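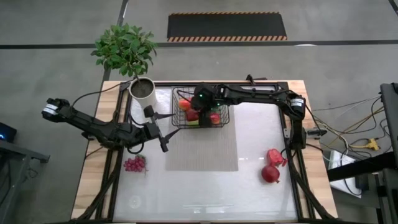 1 min read

28 September 2019, Sotholm bench

Went through the fruit basket task against the Jallcombe cell rules. Notes for whoever has the bench in October.

Rule 2, cables: the floor run on the right side needs a cover – yellow plug included. Not signed off until that is done.

Rule 4, basket: stays on the woven mat, and only one arm reaches in at a time. 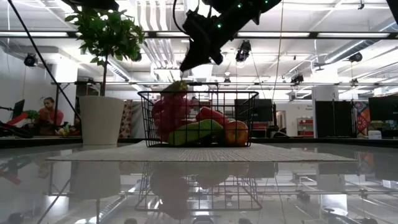
Rule 5, speed: 20 per cent whenever anyone is at the desks. I want this in the start-up script – a note on the wall gets missed.

Rule 7, logging: write down every stop, including the dull ones. Log is at entry 71.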